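Gunnel Engebretsen has been hanging wallpaper for 17 years, and she still gets asked most often about the small jobs. Corners, alcoves, the insides of cupboards. "People think a big wall is hard," she says. "A big wall is easy. Give me three short walls that meet and I slow down."

The print she talks about longest is a floral with pink roses, blue flowers and ribbon bows. She likes it next to a veined, stone-look top in beige and gray.
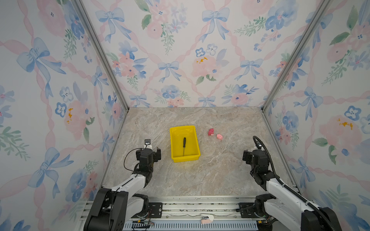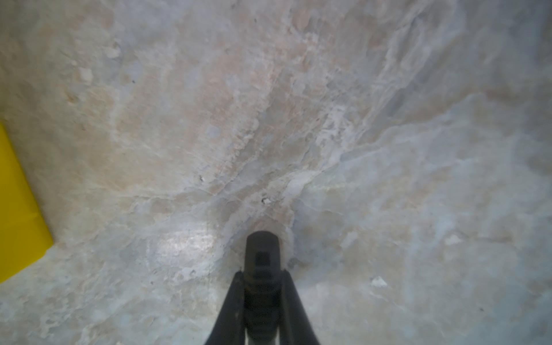

Her rule is to pick the surface first and the paper second. "You live with the top. It gets the cups and the tools and the kids' clay. Paper you can change in an afternoon." She keeps her samples in two flat boxes and takes both to every visit -- customers change their minds in daylight.

Ribbon patterns need extra length for matching, and she orders one more roll than the math says. Liv Lindqvist, who shared a shop with her until September, used to argue about that. "Liv hated leftovers. I have about 61 rolls at home, so maybe she had a point."

She doesn't do ceilings anymore. Her shoulder gave out on a stairwell in Undum, and she sends that work to Masaru Imai now.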